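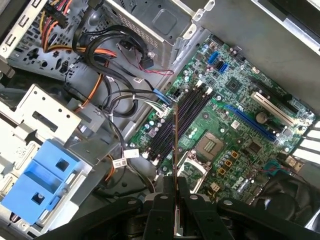 Erberg robot learns to refit memory in old desktop PCs

Engineers at Gestau have published results for Loltunico, a method that teaches a robot arm to put parts back into used desktop computers. It was trained on 357 demonstrations by human operators, then tested on memory modules in 16 towers it had not met before.

The arm seated the module at the first attempt in 103 trials. Most failures came from cables lying across the slots, said Mārtiņš Mets, who led the tests.

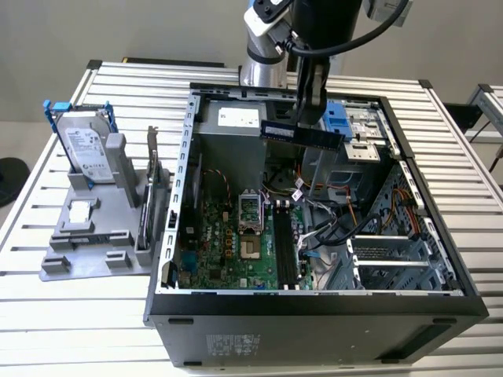

Can it be used in a repair shop yet?

Gestau says it is still too slow for that, and a person has to restart it after a dropped part. Work on speed resumes in August.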